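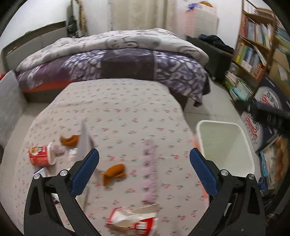
Figura 3. Cama con sábana de motivos de cerezas, un vaso de papel rojo volcado y dos calcetines de color marrón anaranjado.

3.2. Corpus y procedencia de las reediciones

El corpus comprende 223 referencias de música electrónica de baile publicadas originalmente en vinilo de 12 pulgadas y reeditadas después por un sello distinto del primero. Se excluyeron las recopilaciones, las copias promocionales sin número de catálogo y los casos en que la reedición modificaba la duración del corte principal sin indicarlo en la galleta. La consulta de los catálogos se cerró el 30/01/2022; las altas posteriores no se han incorporado.

Los sellos con mayor presencia son Brillus y Bostholm. El primero trabaja casi siempre a partir de la cinta máster; el segundo recurre con frecuencia a la transferencia desde una copia prensada, práctica que declara en los créditos. Fletside aporta 11 referencias, todas ellas con remezclas nuevas en la cara B. Esta última circunstancia obligó a separar en la codificación la variable «material añadido» de la variable «material restaurado», que en el estudio piloto figuraban unidas.

Para cada referencia se anotaron la tirada inicial, la tirada de la reedición, el intervalo en años y la presencia de remezclas. Cuando la tirada no constaba en el catálogo se tomó la cifra de la hoja de prensaje, si el sello la conservaba. La mediana de la tirada inicial es de 600 copias. En 30 referencias no fue posible establecer la cifra por ninguna de las dos vías y el campo se dejó vacío; dichas referencias se mantienen en el análisis de créditos, pero no en el de tiradas.

La distribuidora Faulkner facilitó los albaranes de salida de su almacén, con una laguna correspondiente al mes de agosto del primer ejercicio. Los albaranes registran unidades servidas a tienda y no ventas finales, por lo que se emplean únicamente como límite superior de la circulación. Las devoluciones se descontaron en el mes de su entrada, con independencia de la fecha del envío original.

La codificación de las remezclas siguió los créditos impresos. Las versiones acreditadas al propio autor con otro seudónimo se computaron como remezcla externa solo si el seudónimo contaba con catálogo propio anterior a la reedición.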